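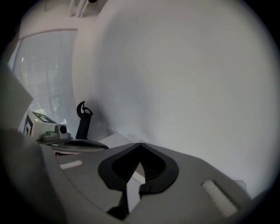 À quelle fréquence faut-il refaire le contrôle d'une salle de travail ?
Chez nous, une fois par an au mois d'août, et de nouveau après tous travaux ou changement d'installation dans la pièce.

Fiche de contrôle de sécurité - salle de travail du premier étage, bâtiment Gaillard
Contrôle fait par : Thibault Charpentier
Relu par : Pascal Hamel, pour Corside

Bonjour à toutes et à tous, et merci d'avance à celles et ceux qui prendront le temps de lire la fiche jusqu'au bout. Je sais bien que mes commentaires débordent toujours un peu des cases, on me l'a encore fait remarquer l'an dernier (gentiment !), mais je préfère une phrase de trop à un « RAS » que personne ne sait plus interpréter six mois plus tard. Les points sont notés conforme, à surveiller ou à reprendre.

1. Accès et circulation

Porte d'entrée, ouverture et fermeture : conforme. Elle frotte un tout petit peu par temps humide, rien qui gêne la sortie.
Passage libre jusqu'à la porte : conforme. Pascal l'a mesuré avec son vieux mètre ruban et nous sommes tranquilles de ce côté-là.
Consigne d'évacuation affichée dans le couloir : à reprendre. Le plan date d'avant le déplacement du point de rassemblement, il faut le réimprimer et surtout jeter l'ancien.

2. Fenêtres, stores et éclairage naturel

Stores horizontaux blancs : conforme. Je les aime bien, ces stores, ils tamisent sans plonger tout le monde dans le noir. Un dépoussiérage des lames au chiffon microfibre, de haut en bas, est prévu avec le ménage de rentrée.
Cordons de manœuvre : à surveiller. Merci de les enrouler sur leur taquet après usage, même quand on est pressé.
Poignées de fenêtre : conforme. J'ai resserré celle qui prenait du jeu, 5 minutes de travail et un tournevis ordinaire.
Éblouissement sur les postes : à surveiller. Vers 8 h le soleil arrive de face, et si quelqu'un se plaint de maux de tête, on commencera par là avant de commander des lampes.

3. Plafond, ventilation et réseaux 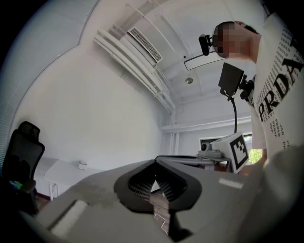

La ventilation est le point sur lequel j'avais reçu le plus de messages cette année, entre ceux qui ont froid à la nuque et ceux qui trouvent qu'on étouffe, et je les remercie tous de leur patience. J'ai donc passé un bon moment le nez en l'air. Les deux tuyaux blancs qui courent au plafond à côté de la bouche de climatisation sont tenus par des colliers, et c'est par ces colliers que je vous demande de commencer au prochain contrôle : on vérifie le serrage à la main, sans forcer et sans jamais s'y suspendre. Pour la bouche elle-même, un coup d'aspirateur sur les grilles suffit entre deux passages du technicien de Zelgate. Et puisque j'ai aussi regardé par terre, il y a un fin câble blanc posé sur le sol marron ; je le note à reprendre, il nous faut un passe-câble plat ou un cheminement le long du mur.

Bouche de climatisation, grilles : à surveiller, nettoyage à faire.
Colliers des tuyaux : à surveiller, serrage à contrôler depuis l'escabeau.
Traces d'humidité au plafond : contrôle à inscrire au passage du technicien, qui a la bonne lampe.

4. Tables, câbles et matériel posé

Stabilité des tables : conforme. On appuie des deux mains sur chaque angle, puis on regarde dessous si les vérins sont bien vissés.
Câbles au sol : à reprendre, voir plus haut. J'ai demandé à Kidau un devis pour 20 mètres de passe-câble, ce qui servira aussi au bureau voisin.
Câbles qui pendent des plateaux : à surveiller. Un simple lien autogrippant fait très bien l'affaire, il y en a une boîte neuve dans l'armoire du couloir, servez-vous.
Multiprises : à surveiller. Jamais l'une branchée sur l'autre, s'il vous plaît, je le redis chaque année et je le redirai l'an prochain avec la même bonne humeur.

5. Secours

Extincteur du couloir : conforme, plomb en place.
Trousse de premiers soins : à reprendre. Il manque les compresses et la paire de ciseaux, que quelqu'un a sans doute empruntée pour ouvrir un carton (elle peut revenir sans un mot d'explication, je ne mènerai pas l'enquête).

Suites à donner

Passe-câble et compresses : Thibault.
Plan d'évacuation : Pascal, qui a le fichier modifiable.
Pour toute remarque, laissez un mot dans la bannette de l'accueil ou passez me voir, je suis au bureau 2 presque tous les matins.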